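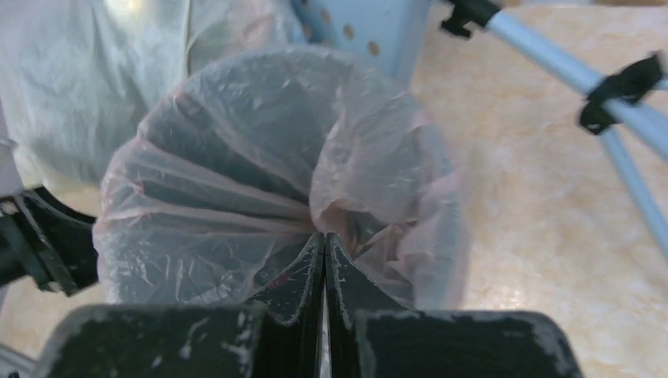 AUTOMATION

Search this site Enter keyword Go

The trash bag is winning.

Thirteen tries this morning and the people at Lidora are still arguing about what counts as a good one. A pink bag, a teal bucket, two small arms on a rail. Get the bag in, get the edge over the rim, let go. A kid can do it. A learning system needs to be shown, and shown again, and then shown by someone who does it a little differently.

The shop calls each one a take. Target for the bag job is 1000 takes. They had 875 when I walked in, coffee in hand, coat still on.

Hard plastic parts are easy, they say. A cup is a cup every time you pick it up. Film is another story. It folds, it sticks to itself, it slides out of the fingers. Pinch it in the wrong spot and you have two layers when you wanted one.
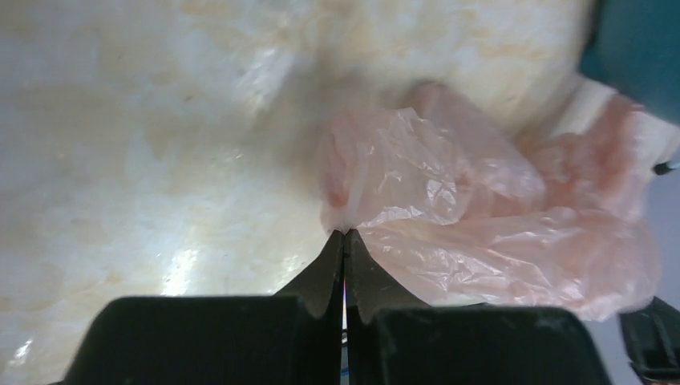

So most of the work is in the pinch. The operator steers both arms by hand from a pair of matching controls, watching the tips, shoulders up around the ears. Slow. Then a quick tug. Then slow again. Operators swap out every half hour becuase after that the hands get lazy and the takes all start to look alike.

Alike is bad. Lidora learned that in January, when a first batch went to Grurnico for training and came back with a polite note. Every take started with the bag in the same place. The trained arms did fine as long as the bag was in that place. Move it a hand's width over and they went grabbing at bare floor.

Now the start gets mixed up on purpose. Bag to one side, bag bunched up, bag half open. More stuff left lying about too. The cell has a light blue panel full of holes leaning at the back, some blue tubing, a little block of wood. None of it has to be touched. The system has to learn to leave it alone.

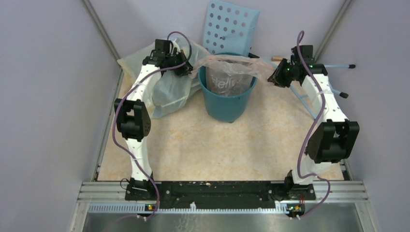 What about mistakes? They keep some. If an arm drops the edge and the operator goes back for it and gets it, that take stays, marked as a recovery. Grurnico asked for those. If the operator gives up, it goes in another pile, which gets looked at on Fridays, or doesn't.

There's a fight about speed as well. The fast operators make clean, short takes and the model trained on them rushes. The slow ones pause to think, and the model pauses too, just sits there over the bucket, thinking about nothing. Lidora wants the middle. Hard to tell somebody to work in the middle.

The wear shows. Grippers get scuffed, tips get rubbed pale, and the spare set is on order from Galside. Running late, last I heard.

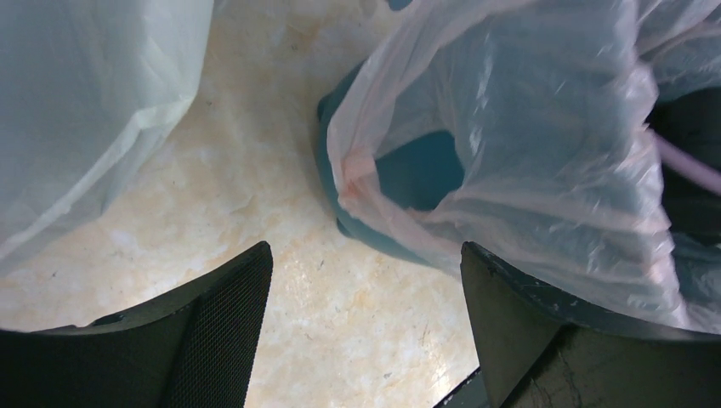
By the Benmoussa Weekly features desk
Thursday, March 22, 2018

The labels come last and take longest. Where did the grab start, where did it end, which arm was leading. Two people mark every take seperately and then compare. On the bag job they disagree a lot. One says the bag is on when the rim is covered. The other wants both grippers open and clear of the plastic first.

They went with the second one. Which means going back over the old takes, all 875 of them, before the next batch can ship.

I left before lunch. An operator was just sitting down, flexing her fingers, and someone was calling out a new spot for the bag.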